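What the demo reel leaves out

I have sat through enough robot demos to know how they go. Two arms, a table, a few household things, soft music, and a narrator saying the word "generalize" every ten seconds. So when our lab bought into the Wivance control package in August, I asked the dull question: what happens when one of the arms is wrong about where it is?

The sales answer was that the Omus safety layer would catch it. I wrote that down, word for word, and dated it.

We got our test three weeks in. The task was sorting condiment-style squeeze bottles, with both arms sharing one table. On run 155 the left arm stopped dead, fingers half closed, and the status page stayed green. Green! The right arm kept going as if its partner had finished and cleared out. It swung through the middle of the table, clipped the left gripper on the housing, and then pushed. Mohsin Kiani hit the stop button. The safety layer logged nothing at all until he did.

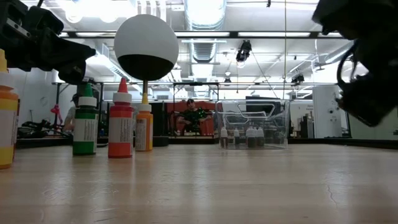
The log was the part that annoyed me most. The left arm had quit sending its joint positions, and the software filled the gap by repeating the last good one. As far as the planner knew, the arm was parked politely off to the side. The stale reading was repeated for 500 milliseconds before the clip and for the whole of the push after it. There is a timeout for this. It ships switched off. The manual mentions it on page 3 of an appendix, under "advanced."

I called support and was told this was "a configuration matter." Fine, but who ships a two-arm system with the collision timeout off? My guess is someone who got tired of it tripping during demos. I can't prove that, and they didn't care to discuss it.

The damage was a bent finger and a bracket, $3,325 with labor. Nobody was hurt, and I've already heard that used as evidence that the system is safe. Mohsin was standing within reach of the button. He had been thinking of going for coffee.

We have the timeout on now. It trips a couple of times a day, usually for no reason I can find, and each time somebody asks me if we could loosen it a little. We are not loosening it. Wivance says the next release will change the default, and I've asked for that in writing too. So far I have a ticket number.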